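Coffee Cell Working Group
Minutes of the March meeting, Jallgate site, upstairs room
Start 2:00 p.m.

Present: five members of the working group, plus one from the Woltero service desk by phone. Apologies from the Morin office.

1. Minutes of the last meeting

Agreed with one change. Under item 4, "left gripper" should read "right gripper". The pads on the left gripper have not been replaced.

2. Actions carried over

Spare finger pads: received, one set short. Supplier has been told.
Cable clips for the right forearm: fitted.
Label for the breaker: still not done. Carried over again.

3. State of the simulated cell

The kitchen model was updated to match the new counter layout. The Skitow controller now loads the same joint limits in simulation as on the real cell, which was the main complaint last time. The group went through the filter task in simulation first and then compared it with the log from the real arms.

The 274 simulated runs since the last meeting were sorted by where they stopped. Of these, 58 stopped at the filter pickup. Most of the others that stopped did so at the carafe handle, and those are covered under item 5.

4. Filter pickup

The right gripper comes in too flat. With the wrist at its present angle the fingertips meet the edge of the disc and push it along the wood before they close. On the real cell the same approach wears the tips of the pads unevenly, so the two problems were taken together.

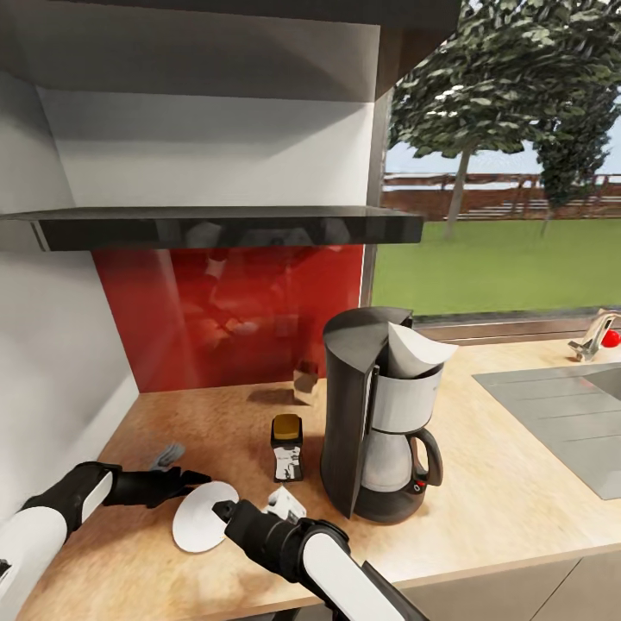

Two changes were proposed. The first is to tip the wrist further down on approach and slow the last part of the move. The second is to use the left gripper to hold the far side while the right one closes. The second takes longer and ties up both arms. Agreed to try the first on its own for 150 runs and look at the numbers before touching the left arm program.

It was asked whether the friction value for the countertop is right. It was set by guess when the model was built. Agreed to measure it on the real counter -- a pull test with a spring scale is enough.

5. Carafe handle

Short discussion. The grip point in the program was taken from the old carafe and has not been moved. To be taught again after the filter work is finished, so that only one thing changes at a time.

6. Maintenance of the real cell

Pads to be checked every 200 cycles and written in the log book. Several entries are missing for last month. Please write the cycle count even when nothing is replaced.

Zero position of both arms to be checked after every pad change. The Woltero desk confirmed that the short procedure is fine for this and the full calibration is only needed after a joint has been opened.

Wipe the fingers with a dry cloth only. Solvent was used once and the pad glue lifted.

7. Actions

Wrist angle and approach speed changed in simulation: programming
Pull test on countertop: workshop
Chase the missing pad set: purchasing
Breaker label: workshop
Log book entries brought up to date: all shifts

8. Any other business

The Morin office would like a copy of the run logs. Agreed, once the stop codes have been written up -- they don't mean much without the list.

Next meeting in April, same room. Closed 3:10 p.m.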